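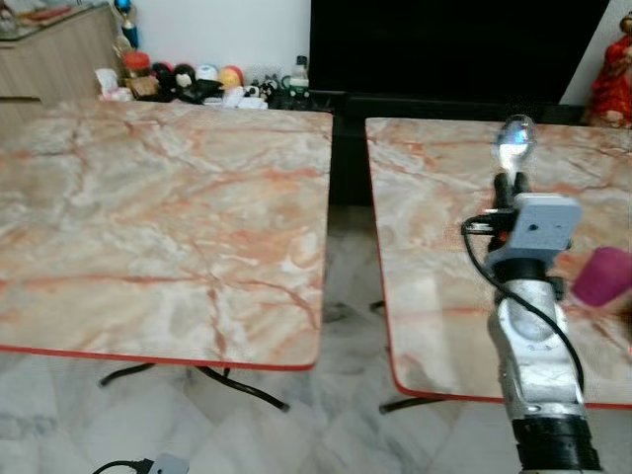

Last changed: December, 15:24

Harb Dining Room: Folding Table Inspection
Room 318. Inspected by Edith Paucar. Checked by Deepak Kashyap.

Tops (marble pattern): Satisfactory. The orange veining belongs to the pattern and should not be recorded as cracking.

Red edge trim: Satisfactory. Press along each side by hand and report any lifting to Struan Ogilvie.

Black folding legs: Action required. One catch is stiff. Lubricate and retest within 4 days.

Gap between tables: Comment. Close up before meals are served, keeping fingers clear of the edges.

Cutlery: Clear spoons to be discarded if chipped.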